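Part 2: Setting up the press enquiry inbox

By now you should have your Trostum login and the welcome email from Grestel (if it hasn't turned up, check your spam, mine always lands there). I wrote this section after my first month doing publicity for the Clillstead film people, when I answered the same casting rumour 10 times in one evening. Never again!

1. Log in and open Settings, then Inboxes. Click Add and call the new inbox Press. I once called mine "Stuff" and missed an interview request for a whole October.

2. Under Who Can Reply, pick no more than 3 people. Ours are me, Stefaniia Lytvynenko and Dezső Bakos. Anyone else can read along but can't send.

3. Turn on Hold Before Sending and set it to 7 minutes. You'll grumble about the wait until the day you spot a wrong name in a denial you've just sent to every showbiz desk in town.

Note: the hold doesn't work on replies sent from your phone. I've asked Grestel about this and they say it's on the list.
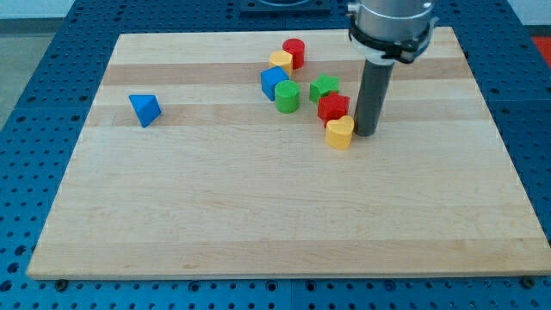 Wooden shape blocks on a striped board, with a blue table underneath.

4. Go to Saved Replies and make your first two. I'd start with "No comment on casting" and "This person does not work for us", as you'll use those most. Keep each one to 2 or 3 sentences and leave the name as a blank field, so you have to type it fresh every time.

5. Add your approver. When a reply mentions an actor or a director, Trostum will park it in the Waiting folder until that person clicks Approve. Dezső is ours, and he's quick before lunch and hopeless after.

Caution: don't tick Copy To Social unless you really mean it. It posts the full text of your reply straight away, hold or no hold, and deleting the email won't take the post down.

6. Send yourself a test from a private address. It should show up in Press in almost 2 minutes. If it doesn't, go back to step 1 and check that the inbox is switched on (the little toggle is easy to miss).

If you're moving over from Tsoukalas, your old saved replies come across but the approvers don't, so do step 5 again for each inbox. Contact lists are covered in Part 3.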